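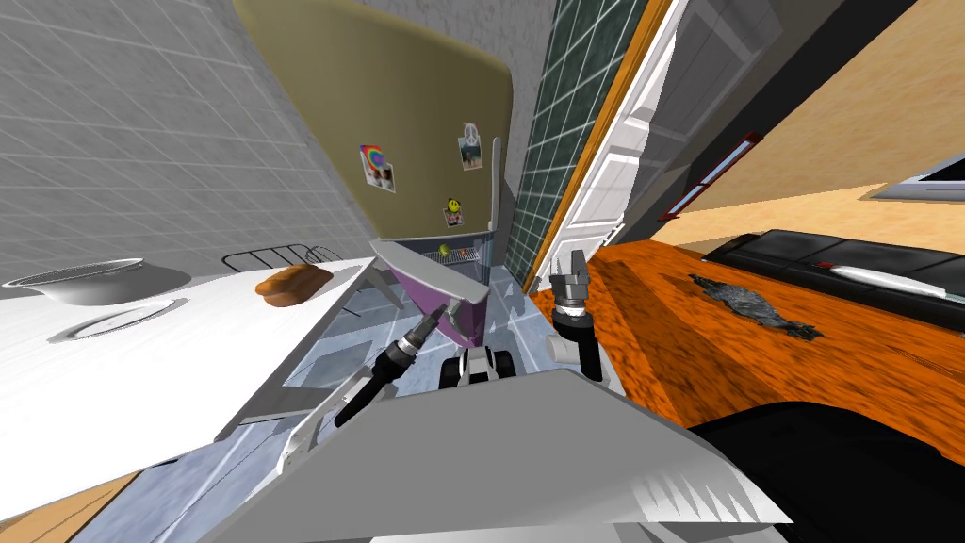
Kitchen render, purple tray between the grippers, orange counter behind.

My dad moved in with us in February. I've had a few messages asking how it's going, so I'll put it in one thread.

He's from a big family and has lived in the same street in Trondholm most of his life. He did not want to come. He agreed to a trial of 20 days and wrote the end date on the back of an envelope. The envelope is still on his windowsill.

First argument was over the kettle. I bought him a lighter one. He put it back in its box and carried on with his own. I left it.

Second argument was his tablets. I'd been setting them out for him each morning. Etenesh Lemma, the nurse from the surgery, asked me if he'd ever missed a dose when he was living alone. He hadn't. I stopped setting them out.

Things he still does himself: washing, dressing, his own post, his own bank. Things he hands over: driving after dark, anything up a ladder, toenails. We wrote this down together and he crossed out two of mine.

He pays us £200 a month. I said no at first. My husband Thijs said to take it, and he was right. Dad complains about the heating now like someone who pays for it.

The kids have had to adjust. He goes to bed at nine and the wall is thin. They have also learned a dice game from him that I was never allowed to play as a child, and they owe him a lot of matchsticks.

Running score on the fridge, matchsticks only: Grandad 907, everyone else not worth listing.

The hard part for me is mornings. If I hear a bump I go and stand on the landing. He knows I do it. Last week he called out "I dropped a shoe" before I'd got to the top stair.

I've asked my brother Mesfin to have him for 2 weeks in the summer so we can go away. Dad said nobody had asked him. Fair. I rang Mesfin back and told him to ask Dad himself, and he did, and Dad said yes in under a minute.

Someone asked about a stairlift. He's had the leaflet since spring and uses it as a bookmark. We put in a second handrail instead, and he uses that.

Someone else asked if I'd do it again. Yes, but I'd have the money talk before the van was booked, and I'd give him the back bedroom, which is bigger and gets the sun. We're swapping him over after Christmas. He wants his wardrobe on the left-hand wall and has measured for it.

He's also asked for a lock on the door. It's one you can open from outside with a coin. He chose it himself and showed me how it works.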